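Course Handout 3: Keys, Tags and Small Carried Things
Household Order, evening course, Mellorer Adult Learning
14 October 2025
Reading time: 5 min
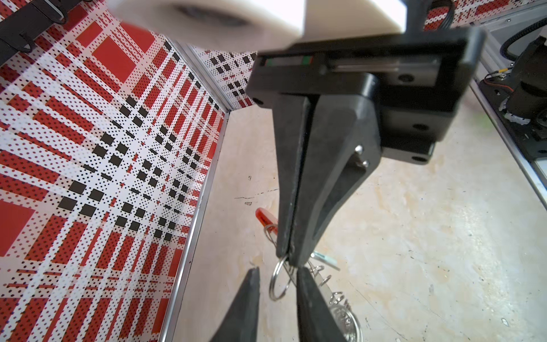
Key ring with its bundle: red plastic tag, coiled spring, a round disc and a small translucent tag.

1. What this session covers

Last time we did drawers. This session is on the things people carry in and out of the house every day, mostly keys and whatever has been hung on them. Bring your own keys to the table. If you share a set with someone, bring that one too.

We will sort the bundle, decide what stays on the ring, label what needs a label, and pick a place in the house where it will live. The written exercise is at the end and should take 15 minutes.

2. Words we will use

Ring: the metal loop that holds everything. The common type is a split ring, which is a flat wire wound twice so that things can be threaded on between the turns.

Tag: any flat piece that carries a name, a color or a number. Plastic, metal, leather and card are all used.

Coil: a stretching connector between the ring and a bag or belt. Some are plastic and some are metal. On the handout picture the coil is a silver spring.

Disc: a round flat piece. It may be a shopping cart token, a pet license, a souvenir or a club token. If you can't say what yours is for, put it in the "unknown" pile.

Bundle: the whole thing as it comes out of your pocket.

3. Sorting the bundle

Clear a space on the table and lay a light cloth or a sheet of paper on it. Small dark parts are easy to lose on a dark table. A pale floor works too if your knees allow it, but check the edges of the room when you finish, where the floor meets the wall. Small rings roll.

Take every item off the ring. Use the edge of a coin or a staple remover to open a split ring. Do not use your teeth or a kitchen knife.

Put the items into 3 piles:

Daily. Used on most days. Front door, car, bike lock, mailbox.

Sometimes. Used on some weeks or in some seasons. Shed, storage unit, a relative's house.

Unknown. You don't remember what it opens or what it does.

Try the unknown keys in every lock in your home before the next session. Write down what you find. A key that fits nothing goes into an envelope marked with the month, and if it is still there in April you can recycle it with scrap metal.

Wipe everything with a dry cloth before it goes back. Metal parts can take a drop of mild soap on a damp cloth, then a dry one. Keep car fobs away from water.

4. What goes back on the ring

The daily pile goes back first. Then add one tag that you can recognize at a glance. A strong color is best for this. Red shows up well on most floors, tables and bag linings. Clear and pale tags look nice but are slow to find, so if you have a pale one that you want to keep, pair it with a brighter one. The set on the handout has both kinds, a red one and a pale blue-green one.

Coils and springs are useful if you clip your keys to a bag. They catch on knitwear and on each other. If two family members both have a coil, hang the sets on separate hooks.

Leave souvenirs off unless they help you find the keys. This is a matter of taste and there is no mark for it.

The "sometimes" pile gets its own ring and its own tag. It does not leave the house unless it is needed.

5. Labeling

Never write your full street address on a tag. Anyone who finds the keys then knows which door they open. A first name is enough for sets that stay at home. For sets that go out, use a phone number.

Write with a fine permanent marker on plastic and let it dry before you handle it. On smooth plastic the ink wears off with use. You can cover it with clear tape, trimmed to the edge of the tag. On card tags use a pencil or a ballpoint pen.

Color systems should be kept short. One color for the home, one for the car, one for everything else. Write the system down on an index card and tape it inside a cabinet door. A student in the spring group had so many colors that the card had to be folded in half, and the family went back to trying each key in turn.

6. A place in the house

Keys need one place, within reach of the door you use most. If you come in through the garage, the place is by the garage door, even if there is a nice hook in the front hall.

Hooks: good for bundles with a coil or a large ring. Hang them where adults can reach without stretching.

Bowl or tray: good for small sets. Empty it every week. Coins, receipts and batteries collect in it.

Drawer: only if it holds nothing else. See Handout 2.

The Nalurex hook board that we use in class has room for several sets and is fixed to the wall with screws. Adhesive hooks are fine for a light set. Check the weight limit on the package. My own heaviest set came to 220 grams on the kitchen scale before I sorted it, and most of that was not keys.

If keys fall behind furniture, pull the furniture out before you start poking with a stick. Look along the baseboard first. A flashlight held low to the floor will make metal parts shine.

7. Exercise

Draw your bundle as it was when you arrived. Write the name of each item beside it. Circle the ones you have used in the past week.

Draw it again as it is now.

Under the second drawing write where it will be kept and who else needs to know.

Hand in both drawings. They will be returned next session with the Onu checklist for entryways.

8. For next time

Read Handout 4, pages 1 to 2, on bags and coat pockets. Bring the bag you use most, without emptying it first. The room is the same, but please use the side entrance because the Gesuvby Street door will be locked.

12 shares | 2 comments
Contact the course office | © Mellorer Adult Learning | Back to top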